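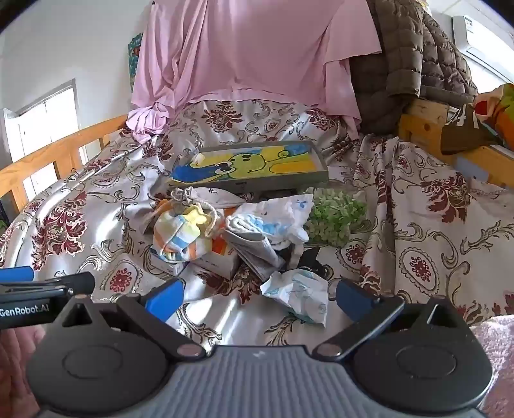
*Nartey Night Writers, short fiction page, July*

## The 5:15 to Clamum

The night before the trip, my sister piled things on the bed and asked me which of them a person really needs at the top of a mountain. All of it, I said! I was eleven and had never been higher than the roof of the feed store.

We caught the train in the dark. It was the old kind, with windows you could pull down, and I hung out of mine until my ears went numb. Past Ploritz the track began to climb, and oh, the smell of those pines – like somebody had cracked open the whole morning and let it pour in.

"How high is it?" I asked the conductor.

"2277 feet at the platform," he said, proud as if he had stacked them up himself. "And 59 steps more to the lookout."

I ran every one of them. My sister came up behind me, puffing and laughing, with the bag bumping on her back. Then the sun got over the ridge and the valley lit up all at once, the river first, then the barns, then a tiny silver roof that I swore was the feed store.

"It isn't," she said.

"It is!" I said, and waved at it with both arms, and after a minute she put down the bag and waved too.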